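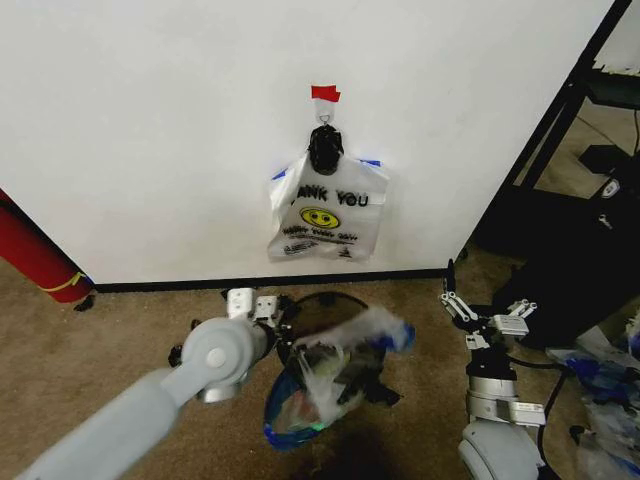 Bags were the wrong choice for a first-year team, according to one message on the club's board, and the entrants should have been given blocks like everybody else. The message stayed up all term. The team used it to write the first page of its project report, which sets out why a block is easy: it has one shape, it keeps that shape when gripped, and a camera can find its edges. A carrier bag has none of these properties.

The Pirkeck student robotics club meets in a carpeted room with a shelving frame at one side. Its entry for the Jurine student competition is a two-armed machine with a gripper on each arm, and the task it chose from the list is called Bag Station. The robot has to work with plastic bags on the floor and with a bag hung from a wall hook. The rules allow 9 minutes per run. The hook may be of any common household type, and its position may be marked with tape.

Each arm is driven by hand during training. A student moves a pair of control handles and the arms follow, while the joint angles and camera pictures are recorded together. The club had logged 51 usable runs by January. A run is thrown out if the operator stops for longer than 2 seconds, a limit the students set themselves after finding that the trained controller copied the pauses. It would reach a bag, wait, and then start again from a slightly different place. 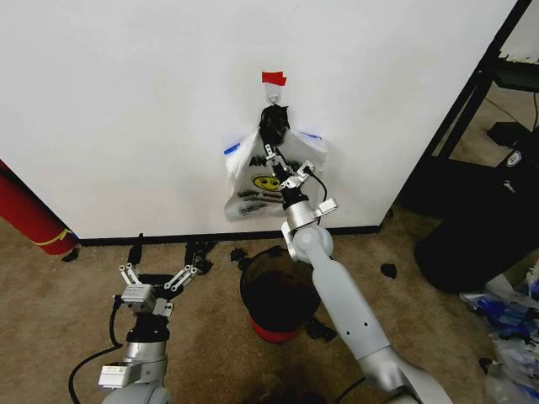
Umali asked whether two arms were worth the trouble when a single arm and a fixed clip could do the same work at half the cost. The report answers with a table. With one arm, the rim of the bag folded shut whenever the gripper moved sideways. A clip fixed that, but the bag then had to be brought to the clip in the right position, and the failures moved to that step.

Wall work brought a separate set of faults. A thin handle lying flat against a panel gives the fingers little to close on. The first controller approached the hook straight on and pushed the material into the wall. The present one comes in from below at 45 degrees and closes late. Reach is the limiting factor: with the base too far back, the elbow is nearly straight at the hook and small errors at the shoulder grow large at the wrist. The students now set the base against a marked line before each session and write the distance in the log.

Floor work is harder to measure. Clear film shows the carpet through it, and the vision software, a package named Planero, often put the edge of a bag in the wrong place. Lowering the room lights helped with glare and made the shadows worse. The club left the lights up.

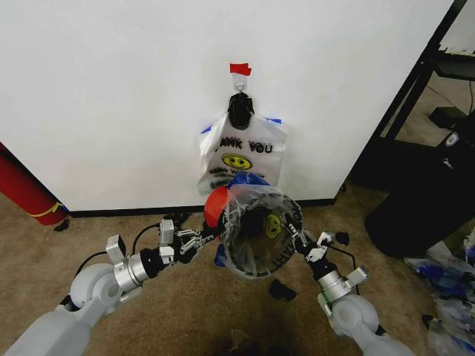 Holding the rim open is the part that should carry the marks, wrote one reader of the club's newsletter, and hanging is only a matter of aim. The scoring sheet takes a different view and gives the two equal weight. Several of the students agree with the reader.

Their method for opening is plain. Both grippers take the rim, one on each side, and move apart in small steps. Motor current is read after every step. A rise in current means that the film is tight and the arms stop. If the current stays low past a set width, one side is assumed to have slipped and the sequence begins again from the floor. Thin bags give a weak signal, so the threshold is set for each type of bag before a run.

The remaining work is mostly on that threshold. One group wants a short test pull at the start of each run, with the value worked out by the software. The other wants a fixed table of bag types, typed in by hand, which takes up none of the time allowed. Both versions are in the code at present, and a line in the settings file decides between them.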